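The Big Bowl Swap — Gallery

Posted 2022-09-18

Well, we did it again! This was our second bowl swap (the first was back in April, when it rained so hard that most people stayed home and I went back with the same four bowls I'd brought). This time we had 40 people through the door over the afternoon and more bowls than tables, so if you came and couldn't find a spot to set yours down, I'm sorry, I'll plan better next time.

For anyone new: you bring a bowl you don't use, you take a bowl you will. That's the whole thing. Mixing bowls, cereal bowls, salad bowls, the weird one from your aunt. No money, no tags, and please no chips on the rim. Areti Gkikas made the sign-in sheet and kept the coffee going, and Stavros Politis drove across town twice for extra folding tables.

I've put the gallery in more or less the order I walked around in, with a few notes on the bowls I kept coming back to. A lot of you asked me on the day what I look for, so I've stuck some of that in too.

On mixing bowls

I'm a plastic person for mixing, and I know that starts fights. Eimear Geraghty swears by her heavy stoneware one and says plastic slides around when you cream butter. She's right, it does! I put a damp dish towel underneath and get on with it. Plastic is light, I can hold it on my hip and scrape it out with one hand, and when I drop it (I drop everything) it bounces. The one I learned to bake with was my mother's and it's been through 10 moves with me.

If you're picking one up at a swap, run your thumb around the inside. Deep scratches hold on to grease and you'll never get the smell of onion out. A rounded rim is nice too, much kinder on the fingers when it's full of dough.

On sets, and breaking them up

Lorena Painemal brought in a nested set still in the Tondex box and was very firm that it should go to one home. Three different people wanted just the middle one. In the end it did go to one home — hers. She carried it back out to the car and I didn't say a word.

I'm not precious about sets myself. My cupboard is all odds and ends and I like it that way, because I know which bowl does which job by the color. Yellow is for eggs. The green one is popcorn and only popcorn. When my kids help with dinner I can yell "get the green one!" from the other room and the right thing shows up, which never worked when everything was white.

On size

Go bigger than you think for salad and smaller than you think for dessert. Tươi Lục gave me that rule years ago and I've repeated it so often that people think it's mine. Anything you toss needs elbow room, and a scoop of ice cream looks so sad in a soup bowl. We tested this with a tub of Gelatari pistachio, very scientifically, until it ran out.

And the medium ones are what everybody's short of! Those went first both times. If you've got a medium bowl sitting at the back of a shelf, somebody out there wants it for marinating chicken.

On color

I'm going to go on a bit now, sorry. I love a loud bowl. I love a big red one most of all, with quieter ones next to it, a cream or a soft blue, so the red gets to show off. Put them out on a pale wood table with some shine to it and you even get a little bit of the color back off the tabletop.
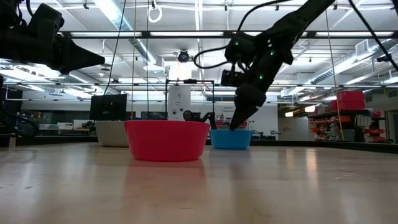 Eimear thinks red makes food look odd and serves everything in off-white. For pasta, maybe. But for potato chips, or a pile of clementines in winter, give me red every time, and save the beige for oatmeal. Blue I go back and forth on. A small light blue bowl is lovely for berries or yogurt, and I keep one by the stove for salt as well.

If you're mixing colors, my only tip is to keep one thing the same. Same kind of finish, or the same general shape. Then it looks like you meant it.

What's left over

We ended the day with a stack nobody claimed, mostly cereal bowls, plus one enormous glass thing that could be a punch bowl or a fishbowl. Stavros has them in his garage. If you left a striped lid behind, Areti has that, and she'd like it gone.

Next swap is going to be mugs, I think? Or baking pans. Tell me in the comments which one you'd turn up for, and if you can lend a folding table, please say so now and not the night before.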